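12 min read
Shares 50 | Comments 3

3. Sorting habits in shared repair rooms

3.1 Why mixed bins

Most of the earlier work on shared repair rooms looks at tools. Who borrows, who returns, what goes missing. Much less on the small parts. This is odd given how much time people spend looking for them. Anyone who has needed one particular hinge on a busy evening knows the problem. We wanted to know how members of two rooms, Gurkitz and Cornska, decide where a part goes when they are done with it, and how the next person finds it again.

Both rooms are run by their members. Gurkitz is the older of the two and does mainly bicycles and kitchen goods. Cornska grew out of a furniture group and still leans that way. Neither has paid staff. Both keep a wall of labeled drawers and, under it, one or more mixed bins for whatever has no drawer. The mixed bin was never planned in either place. It shows up in the Gurkitz meeting notes as "the temporary bin" and keeps that name for years.

3.2 What people told us

Interviews were done by Dong-hyun Koo in August, in the rooms themselves, mostly while the person was working on something. Recordings are noisy and a few answers had to be checked by phone later. We asked the same opening question each time (where would you put this?) and handed over a part. After that the talk went where it went.

The drawer labels turned out to matter less than we had guessed. Members with long experience barely read them. They go by place: second row, near the window, next to the one that sticks. New members do read them, slowly, and then often give up. One told us the labels were "written for somebody who already knows." Another had made her own list at home, with her own words for things, and brought it along folded in her coat. When the drawers were moved for painting, the long time members were lost for weeks and the newer ones were not bothered at all.

Giving up means the mixed bin. Almost everyone was a little ashamed of this. They used words like lazy, or lowered their voice. But they also defended the bin, sometimes in the same breath. It is quick. You see things you forgot you had. Several people said they had solved a repair by digging in it for something else, and these stories were told with real pleasure.

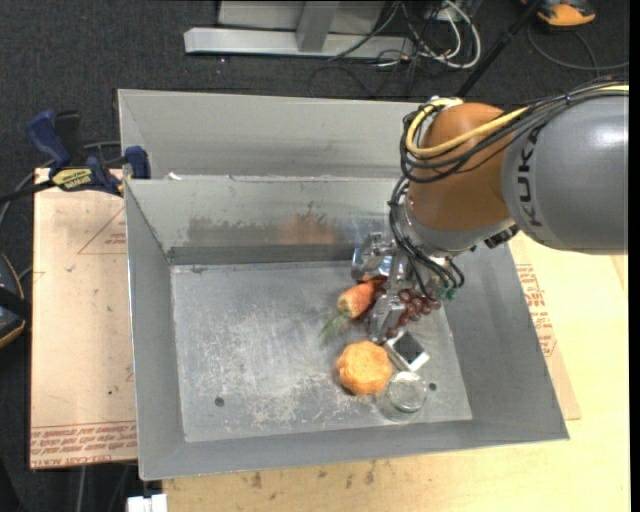 The digging is worth more attention than it gets. A drawer answers a question you already have. A mixed bin lets you arrive without one. At Cornska members talked of "going fishing" before they had settled on how to mend a chair at all, and teh choice of fix came out of whatever they found. We did not hear this at Gurkitz, maybe because a bike part either fits or it doesn't.

There is a cost. Parts at the bottom stay at the bottom. Sharp pieces, too, and complaints about cut fingers come up in both sets of meeting notes. Gurkitz tried a rule that the bin be emptied and sorted at the end of every month. It was kept for 2 months. After that the notes stop mentioning it and so did everyone we asked.

3.3 Whose job is it

Sorting is treated as a favor. People who do it are thanked but also teased, and they tend to do it when the room is quiet so they won't be in the way. Yeom has written that shared spaces run on work of this kind, done off to the side and not counted. Our interviews fit that view, with one difference. Jaslow's account has the sorters burning out and leaving. Ours mostly liked it. They described it as restful. One compared it to shelling peas.

What they did not like was having their order undone, and here feelings ran high. A member at Cornska had split the wood screws by length, over many evenings, and came back to find them pooled in one drawer "to save space." He still comes. He no longer sorts.

3.4 Limits

Two rooms only, one summer month, and people who knew they were being asked about tidiness. Answers probably lean toward the tidy side. We did not weigh or list what was in the bins and we can't say how fast they fill. Members who had stopped coming are missing from teh sample entirely, and they may well have had the most to say about it. Section 4 goes back to the meeting notes, which cover a longer stretch at Gurkitz than at Cornska.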